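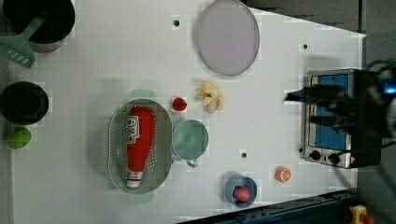

Kitchen table from above, gripper over the toaster oven

Archive Home | Threads | Authors | Prev | Next

To: Landeg robotics club list
From: Ansel Kowalczyk
Date: 29 March 2019
Subject: Re: kitchen task, object list??

Birdie - quick one before class. Top view attached. Ketchup is in the colander, leave it lying there for the start pose please. Mug stays to the right of it with the handle pointing down in this view. Fruit in the blue bowl is fine where it is.

Episode 112 is the one to look at, the log has the arm slowing way down near the oven. Pretty sure thats my speed limit and not your planner. Will fix tonite.

Still need from you:
- oven door waypoints
- new name for the Timau branch, can't have 2 with the same name

Entry form for Gulledcombe is in. They want 20 clean runs on video, so no more moving the plate between tries (Erkden team got marked down for that in November).

Ansel

> Birdie Castellanos wrote:
> Can someone send the current layout? My sim has the mug
> and the colander swapped I think. Also is the spatula
> staying on the pot or not - the planner keeps clipping
> the handle.

Spatula stays on the pot, sorry. Raise the approach a bit.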